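Looking After Film-Making Equipment at Home
Advice sheet, revised 4 March 2021

Members borrowing items from the Wamorent store are asked to read these notes before their first shoot.

Batteries should be removed from cameras and lights at the end of each day and kept in a dry drawer at half charge. A set left flat from May onwards will seldom recover.
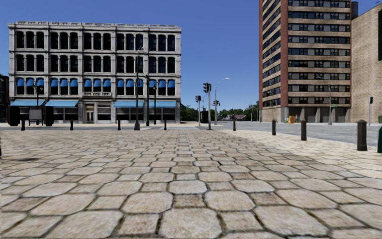
Tripod feet collect grit and should be wiped with a damp cloth after every outing. Telescopic legs are to be drawn out fully and dried before they are closed. Cobblestones of the rounded, irregular kind, with joints between them, call for rubber feet and a low stance — spikes will slip into the gaps.

Cables should be coiled loosely and tied with cotton tape. Members with more than 60 metres may borrow a Bako drum, which must be fully unwound before it carries any load.
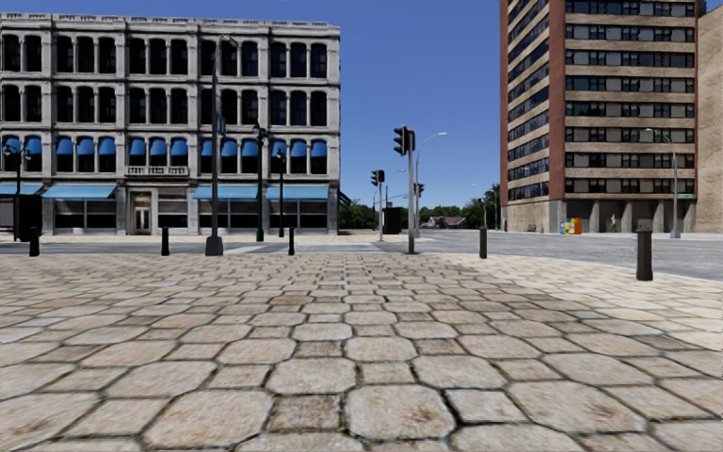
Sandbags for light stands need checking for split seams, and a bag that leaks should be double-lined at once. Outdoors, a stand should be weighted on its own base. Posts and bollards beside a road are public property, and nothing may be tied to them.

Lenses are to be cleaned with a blower first and a cloth second. Kitchen roll will scratch the coating.
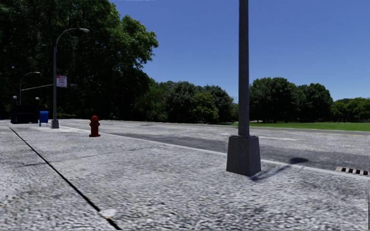

Myfanwy Mathias writes that a clean pillowcase serves well as a dust cover for a Lerberg monitor, provided that the screen has cooled for 3 minutes.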